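The Barn, the Ballroom and the Room With the Bad Carpet

I have spent the better part of a year looking at rooms. Big ones, small ones, one with a swimming pool under the floor (they swore it would hold a dance band, and I chose not to test it). It started when I agreed to find a place for my in-laws' anniversary party, and then my office heard I was "good at venues," and then my choir heard. By December I had a folder on my laptop with 67 quotes in it and strong feelings about stackable chairs.

So when people ask me how to rent a room for an event, I get a little carried away. Get yourself a coffee.

Start with the chairs, not the view

My first stop was the Holtell, an old hotel downtown with a ballroom that makes you want to stand up straighter. Chandeliers, a balcony, a parquet floor that squeaks in a friendly way. The brochure said it held 265 guests, and I believed it right up until I asked how many of those guests would be sitting down. Seated at round tables, with a dance floor and a spot for the band, the number came down so far that the sales manager wrote it on a card and slid it across the desk to me like a car price!

Every venue has at least two capacities, and the brochure always prints the bigger one. Ask for the floor plan with the furniture drawn in. If they don't have one, ask when they last hosted a party your size and whether there are pictures of it. I ended up loving the Holtell anyway, and we held the anniversary there, with a much shorter guest list and one cousin who is still not speaking to us. 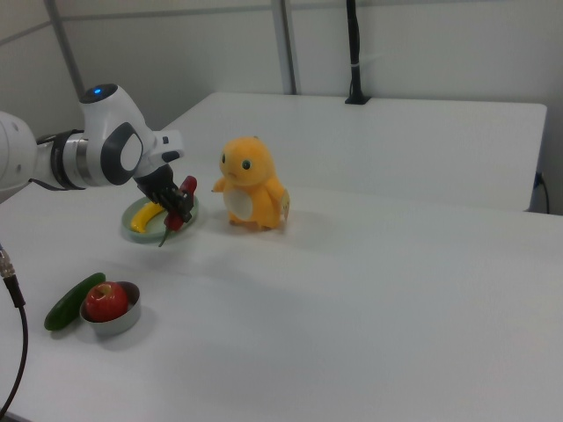
The barn years (well, months)

After the ballroom I swung hard the other way and fell for barns. The Mondine Barn sits at the end of a gravel road with a pond and a row of maples, and I would have signed anything they put in front of me. Then I asked about the restrooms. They were in a trailer, the trailer was extra, and so was the generator that kept its lights on.

None of this was hidden, I should say. It was all in the price sheet, on page four, in a font my mother-in-law could not have read with a telescope. By the time I added the restrooms, the generator, the heaters and the guy who parks the cars, the barn cost more than the ballroom. It was still gorgeous. My office took it for the summer picnic, when you don't need heaters, and it was a terrific night once we all stopped looking for cell service.

If you're renting anything with a dirt floor or a gravel road, go see it after it rains. I went in sandals on a dry afternoon and learned nothing. The second visit, in rubber boots, taught me plenty about where not to put the dessert table.

Cheap rooms I would fight for

My favorite find of the whole year was also the ugliest. The Tandel Center is a low brick building behind a tire shop, and the carpet in the main hall is the color of canned soup. I almost turned around at the door. But the room has a real kitchen, a loading door you can back a van up to, free parking, and a sound system that comes on when you press the button marked ON. My choir has sung there twice now and the acoustics are lovely, soup carpet and all — maybe because of the carpet, come to think of it.

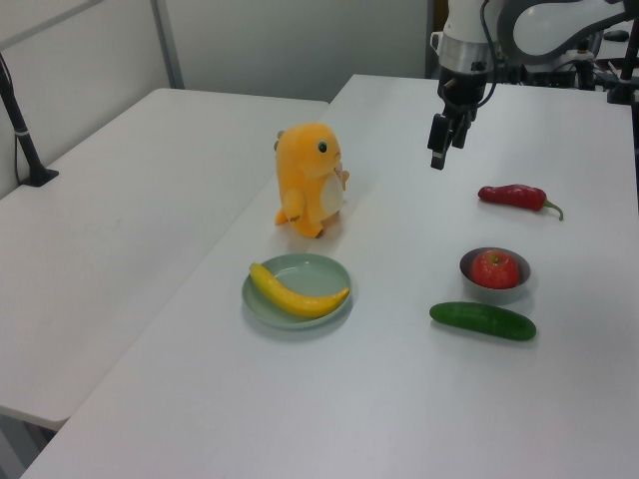

What I've come to care about most is the hour before and the hour after. A lot of places rent you the room from six to ten, and they mean six to ten. Your florist is standing on the sidewalk at 5:45 with her arms full, and at ten sharp the lights come up on your uncle's toast. At the Tandel, setup time is included. At Cloutier House, a very pretty place with a walled garden, it was billed in blocks of 15 minutes, and the meter started when our first folding table crossed the doorstep. I could feel every trip to the car.

I still recommend Cloutier House for a small lunch, by the way. The garden is a dream and the staff are kind. Just bring more hands than you think you need and carry everything in one go.

As for deposits, read the part about cleaning. One place wanted the floor "returned to its original condition," and I asked them to show me the original condition before I signed. They laughed, but they did walk me around, and we wrote down the scuffs together. Got every penny back.

The choir wants something bigger for spring, with risers and a decent piano. I have four rooms to see next week, and I've already packed the rubber boots.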